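Reading for Session 6: Consent and Stored Embryos
Asmaa Nasr – handout for the Friday group

Last time we went over how a fertility clinic takes consent at the start of treatment. This session is on what happens later, when a couple has embryos in storage and their plans change. Please read all of it before class. The discussion cases are at the end.

Embryos are frozen for a few common reasons. A cycle may produce more than can be transferred safely at one time. A patient may be starting a medical treatment that could harm her fertility. Some couples simply want to wait. In each case the clinic asks both partners to sign a storage form, and the form asks what should be done if they separate, if one of them dies, or if they stop paying the storage fee. 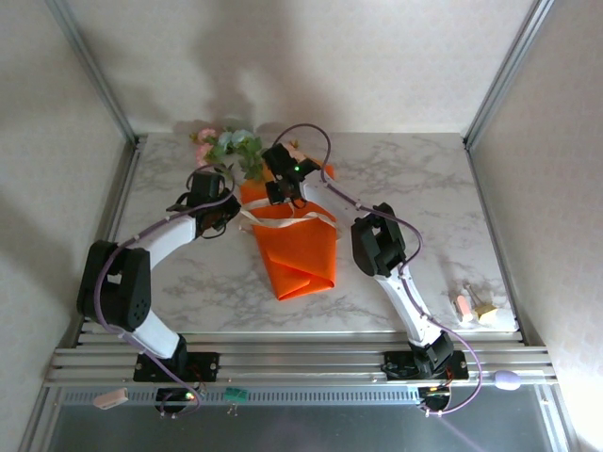 Two robot arms at a table with an orange cloth bag.

Most people fill in the form quickly. The clinic at Wasine reviewed 865 storage forms and found that in 60 of them the two partners had ticked different boxes for the same question. Staff had filed these without comment. When we talk about "agreed wishes" in class, keep those forms in mind.

Terms to know
Disposition: the choice of what happens to stored embryos (keep, donate, give to research, discard).
Withdrawal: a partner taking back consent before transfer.
Renewal: a new signature at the end of a storage period.

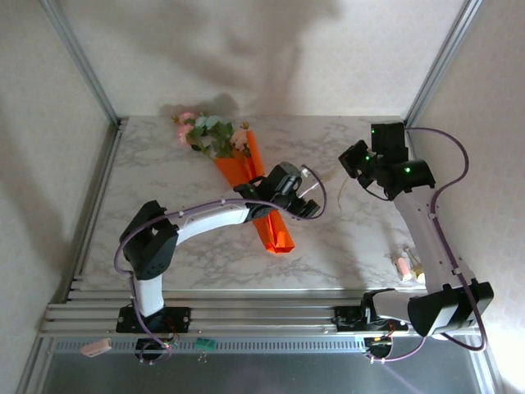
Unit 2, p. 19

Withdrawal is where most disputes begin. There are three ways of handling it. Under the first, the signed form is treated as a contract and followed even if one partner objects. Under the second, either partner can withdraw until the moment of transfer, and the embryos stay in storage until both agree again. Under the third, a judge weighs one person's wish to become a parent against the other's wish not to. Note that the second approach sounds neutral but in practice it favors the partner who says no.

Case A. The Zerouali couple stored embryos in Vidville and separated four years later. She can no longer produce eggs. He has withdrawn consent. Both signed "keep for use by either partner."
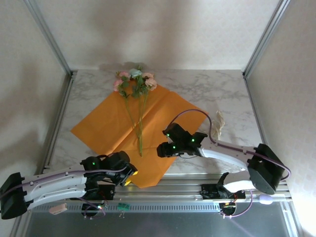

Counseling before renewal is the part clinics most often skip. A letter goes out, the patient signs, and the embryos stay where they are. A short meeting gives people the chance to say that they feel differently now. We will practice one in pairs, using the Grotar interview sheet. Before you start, take a large square of paper, fold it and open it out again so the crease lines show, like the orange sheet on the table, and write one of the form's questions in each section. Partners answer separately, then compare.

Case B. A man dies with embryos in storage. His form says "discard." His wife says he changed his mind in May and told her so, but nothing was written down. What should the clinic do first, and who should it speak to?

Bring one page of notes on either case. Spelling doesn't count, but the reasons do.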